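This site uses cookies to remember your reading settings. Accept / Manage

Can it do the chore yet? Walk-round checklist for the Udbridge bench
Kanokwan Chantharasri, January

We go through this sheet before every round of chores. The comments are mine unless they carry someone else's name. Add your own underneath, and please don't erase the grumpy ones, they're the most useful!

1. Floor and reach
Floor clear as far as the arm can swing: OK
Stop button within reach of the person watching: OK
Comment: Boonsong wants a second button by the door. I'm for it. Ordered from Figueroa, not here yet.

2. Arm and joints
Joints move freely with power off: OK
No play at the wrist: OK
Mounting bolts tight: OK after a quarter turn on one of them
Comment: Amnuay marked the bolt with a paint pen so we can tell if it creeps. Check the mark again at 4.

3. Chore list, house
Folding dish towels: PASS, slow. I love watching this one. It still gives up on the fluffy towel.
Loading cups on the rack: PASS with plastic cups only. No glass until the grip force is signed off.
Wiping a counter: FAIL. Pushes crumbs very neatly onto the floor.
Comment (Daranee Sriwong): I would take the towel folding home today, fluffy towel or no fluffy towel.

4. Chore list, shop floor
Sorting washers by size: PASS
Sweeping chips: not tried, brush holder cracked
Placing small gears on a ring: IN PROGRESS, see the next item

5. Gear work
Cloth flat, no ridges under the parts: OK, only faint fold creases
Cables clear of the parts: WATCH
Sensor bracket firm by hand: OK
Comment: Two of the little spur gears are on the metal ring and the third is on the cloth beside it, under the arm. The thin black cable off the white sensor module makes a wide loop over the wrist and comes down near the hole in the ring. Tie it back before anything turns. The other cable droops from the arm, so give that one a clip too. Archie MacLeish has the Kinitz clips in his drawer.

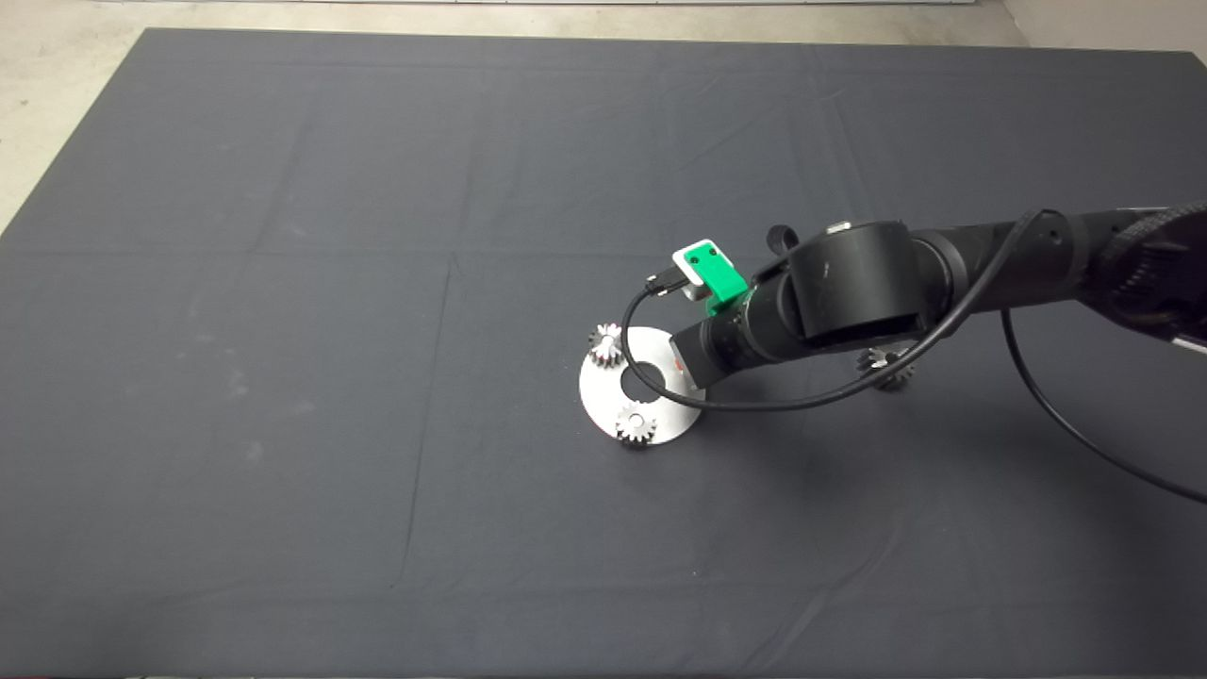

6. Hands and people
Sleeves rolled, lanyards off: OK
Fingers out from under the wrist while power is on: REMINDER GIVEN
Comment: Parts that end up under the arm are so tempting to grab. Power off first, every time, even for one gear.

7. Shutdown
Arm parked, power off, log signed: to do
Job number 1217 on the Fedetti sheet: to do
Comment: If the cable is tied back by then, I'd like to try the gears again before we pack up. A person would have them down in seconds, I know, but small toothed parts are hard for a machine and I'm thrilled we're even arguing about the third one. Amnuay, bring the paint pen.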